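Budgeting for a second arm: what goes on the list besides the arm?

Asked by Kheri Minja
Tags: planning, grippers, spares

We run one arm on household pick-and-place (cans, bowls, drawers) and have approval in principle for a second of the same model. The purchase request is due Friday. The Plikasska quote covers the arm, controller and one gripper. Last time we forgot the finger pads and paid for them out of consumables until March. What else should be a separate line? Floor space is fixed and the second station has to share the existing workbench.

3 answers

Orport (accepted)

Split the request into capital and recurring. Under capital: arm, controller, mount, 2 grippers (one fitted, one on the shelf), emergency stop, cable set at the length you will need after routing. Measure the route first. Stock cables are usually too short once they go down a stand and along a bench.

Under recurring: finger pads, calibration, test objects. We log pad life in cycles and replace a set at 50 hours of contact work. Your interval will differ with the objects; thin metal cans wear an edge faster than bowls do.

Furniture is a line too. If the task includes drawers, buy the cabinet before you fix the mount height. The arm has to clear the tabletop and still get down to a drawer pulled out to full travel. Ours is a small two-drawer unit on the floor in front of the bench, and the forearm works low across the front of the top.
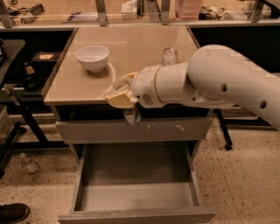 Can or small container held at the front edge of the cabinet top, both drawers open, bench behind.

Check the swing of the elbow against the neighboring station as well. Two arms on one bench will need either a software keep-out zone or a gap, and the gap costs floor space you say you don't have.

Mussa

Get the freight in writing. We had a quote that left out the pallet lift and insurance, and the correction took longer to approve than the arm did.

Trekis

104 spare screws. Not joking, that is what we ordered, wrong thread. Ask the vendor for the fastener list.

Comment from Kheri Minja: Thanks. Added the cabinet and second gripper. Is the spare gripper worth it if lead time is 2 weeks?

Comment from Orport: Depends what 2 weeks of a stopped station costs you. For us, yes.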